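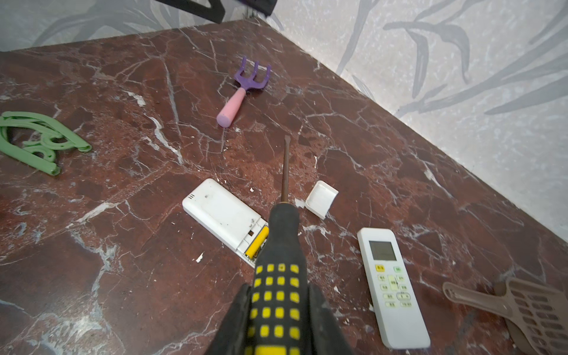
Screwdriver with the yellow grips, over the red-brown marble.

Second part of the notes on cabinet hinges. The Darkwood doors are hung on two cup hinges each, and every hinge has a side screw, a depth screw and a pair of mounting screws. Loosen the depth screw before touching the side screw, or the arm binds and the reading is useless.

My pantry door sagged 2 mm at the latch side. Half a turn on the upper side screw took out most of it. The rest was a stripped hole in the particleboard. I drilled it out, glued in a dowel, left it overnight and drove the original screw back in by hand.

The Sondo replacement hinges have the same 35 mm cup but a different plate height, so they do not mix with the old ones on a single door. I have 12 left. Drawer slides in July.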